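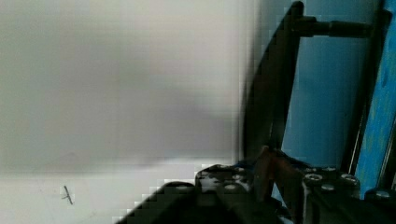
Cathal Lynch wrote to me after the first part of this review that he'd sent his Kilten back inside a week, that it never held a signal from the space station for a whole pass, and that anyone paying $218 for a receiver should expect it to work on a balcony. I've had mine for most of the winter and I don't agree with all of that, but he has a point about the balcony.

The Kilten is a small ground station kit made by Kuhlmann. You get a receiver, a folding antenna, a tripod, a cable and a card with a web address on it for the software. It listens to satellites as they go over. It doesn't transmit, so you don't need a license to run it in the US, and it doesn't show you pictures of anything unless the satellite is sending pictures.

Setup

Putting the antenna together took me most of an evening. The arms are marked with colored dots, and two of the dots on mine were close enough in color that I got them backwards the first time. The tripod is light. On a windy night I hung a bag of sand from it and had no more trouble.

The software is called Andomari and runs on a laptop. It needs your location, and then it downloads the orbital data and makes a list of passes for the next day. It can follow up to 600 satellites, though most people will only care about a few of them. The list can be sorted by how high each pass gets, and you should do that first. Low passes are a waste of time with this antenna.

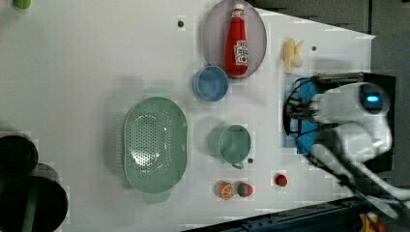 Kitchen pieces and toy foods on a white tabletop. Photo: Marisol Ponce

Reception

With a clear view to the south and west, the Kilten does well on passes that go more than halfway up the sky. The space station is easy when it's sending voice or slow-scan images, but it doesn't do that every day and the software won't tell you when it will. You have to look up the schedule somewhere else. In February I caught image transmissions on 11 passes and got a complete picture from eight of them. Two of the others faded out behind the neighbor's roof. I lost the last one when the laptop went to sleep.

From the apartment balcony it's a different story. The building blocks half the sky and there's a lot of noise from the elevator motor. I could hear the station for a minute or two at most. Arne Rieger has the same kit on a third floor and gets more than I do, but his building is older and has no elevator. If a balcony is all you have, borrow a kit before you buy one.

Small cubesats are hit or miss. Their signals are weak, and some of the ones on the default list stopped sending a while ago. You can remove them by hand. The software ought to do this for you.

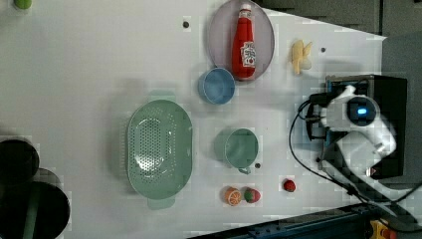

I also tried the beacon mode, which records everything in a narrow band overnight and sorts it out in the morning. It works, but the files are large and the sorting is slow. One night's recording took until after lunch on Sunday to process, on a laptop that's a few years old. There's a setting to record only above a certain elevation. Turn it on.

Support

I wrote to Kuhlmann twice. The first question was about the dots on the arms, and they sent a photo of the correct order the same day. The second was about the sleep problem, and I'm still waiting.

Who should buy it

It's a fair price if you have a yard or a flat roof and want to start listening without soldering anything. People who already own a radio can build a better antenna for less. The extension cable costs extra and you'll probably want it, because the one in the box won't reach from a yard to a kitchen table.

Mine is staying on the roof until spring. The tripod feet have started to rust a little at the screws, so I'll be replacing those.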